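Purnholm Automation Group
Minutes of the incident review meeting, Mar 17, 2021

Chair: Neusa Caldeira
Also represented: bench team, software, facilities, and Flenitz (by phone, mostly audible)

1. Minutes of the last meeting
Approved. The action on labeling the spare cables was carried over for the fourth time. The chair asked that it either be done or be given a birthday.

2. Unplanned stop on the two-arm cell
Software read out the log. The cell was working through the Šimek tray routine, in which the screwdriver is picked out of the yellow tray by one arm and handed back. At cycle 349 of a planned 600 the left gripper reported a good grasp, the screwdriver left the tray, and the grip force then fell to zero without the controller taking any interest. The routine carried on for 4 more cycles, picking up nothing and reporting each one as a success. Someone then pressed the stop button.

Flenitz asked whether the success rate in last week's report included those cycles. It did. The report will be reissued.

The bench team said the screwdriver had been dropped before, but always back into the tray, where it did no harm. A drop outside the tray is a different matter, as the shaft can get under a fingertip when the arm comes down. Fault code 1114 (grasp lost) is supposed to catch this. It was switched off in May during the Flollurness demonstration, when it kept going off in front of the guests, and was never switched back on. The meeting took a moment to enjoy this.

Stills from the cell were passed around.

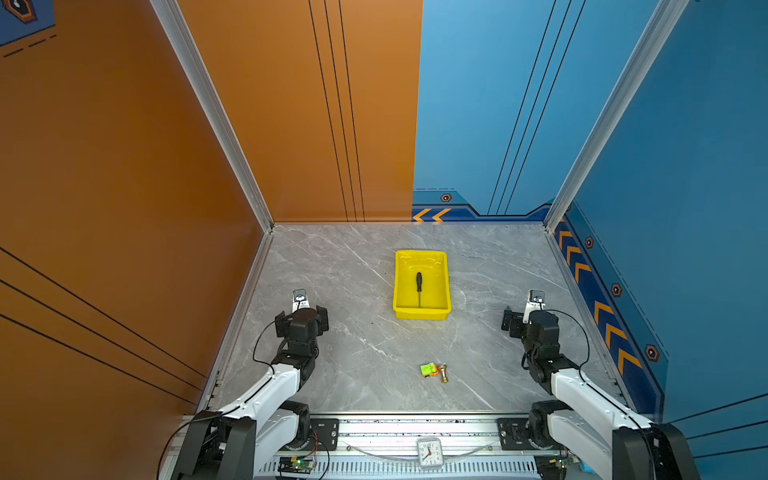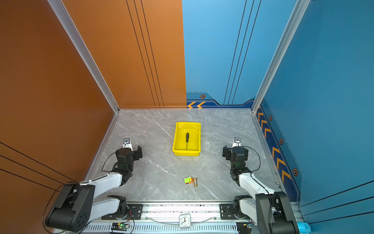
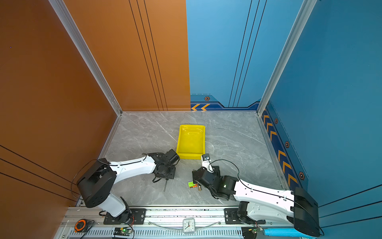

Two-arm cell with the yellow tray. The screwdriver is in the tray in the first two stills and out of it, by the left gripper, in the third.

Facilities asked why the small green and orange piece and the brass fitting were on the floor of the cell at all. Software said they belong to the next routine and had been put out early to save time. It was agreed that no time had been saved.

There was a longer discussion about whether the stop counts as a safety matter or only a fault. No one was hurt and no hand was in the cell. The chair's view was that an arm which believes it is holding a tool when it isn't should be treated as a safety matter, and that she did not wish to hold a second meeting to find out. Agreed - it goes in the safety log.

Flenitz suggested a softer fingertip. The bench team said they had heard this suggestion before, also from Flenitz, and would test it once the fault code was working.

3. Decisions
Code 1114 to be switched back on today and locked, so that turning it off needs the chair's sign-off.
The Šimek routine stays paused until the grasp check has been run with the screwdriver deliberately knocked loose.
Only parts used by the current routine go in the cell.

4. Actions
Software: reissue the report, with the empty cycles marked as failures.
Bench team: check the left gripper for wear and write up the drop test.
Facilities: print a new startup checklist. The old one still says "confirm 1114 is off."
Flenitz: send fingertip samples, and this time the mounting screws.

5. Any other business
Facilities asked for the meeting room door to be kept shut during calls. Flenitz said they had been about to ask the same thing.

Next meeting to be called by the chair once the drop test is written up.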